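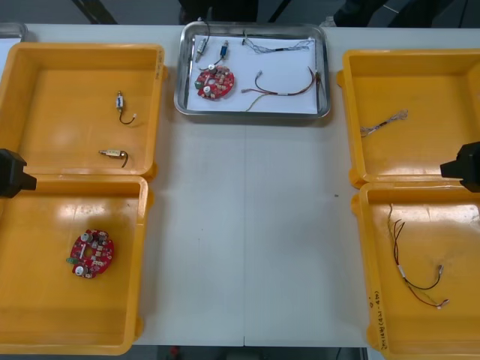 How should salvaged electronic parts be sorted before they go into storage?

By type first, then by condition. Boards go with boards, leads with leads, and motors, capacitors and other can-shaped parts wait in a bin of their own until someone has read the markings. Value and rating come later, at the bench, with a meter.

The order matters more than the containers. Most home workshops start with a parts drawer divided by value, and the system fails the first time a mixed lot arrives. A dead appliance yields boards, harnesses and odd cylindrical parts in one tangle, and a drawer labelled for resistors has no place for any of them. The Keogh repair workshop dropped its 149-drawer cabinet as a first stop in January and now sorts everything into open bins on a clear table. The cabinet is still used, but only for parts that have been tested.

A light-coloured table is worth having. Dropped screws and clipped lead ends show up against it, and it can be wiped down between lots. Bright yellow plastic bins do the same job for small dark parts, although a glossy floor throws back overhead light and can make printed markings hard to read. Tilt the bin or move the lamp.

Unsorted parts start in a shallow metal tray lined with plain white paper. The paper keeps solder crumbs off the steel and can be folded up and thrown out with the grit in it. Do not treat it as static protection. Boards carrying sensitive chips belong in a shielding bag, and the person handling them should wear a grounded wrist strap.

Harnesses take the most time. Lift them out first, before they drag anything else over the rim, and coil each one loosely with its connectors to the outside. Keep the metal ends on. A crimped terminal is tedious to replace, and a harness stripped of its ends is only hookup wire. Bare twisted wire goes in a separate bundle.

Round boards with a centre hole stack badly. Lay them flat in one layer, component side up, and never thread them on a dowel, as the capacitors will take the load.

Label bins on the rim in marker, where the lettering stays visible when the bin is full. Dranent sells clip-on tags in packs of 22, but they catch on loose leads. Jullico's 200 mm bins have a rim wide enough to write on, and the ink comes off with isopropyl alcohol when the contents change.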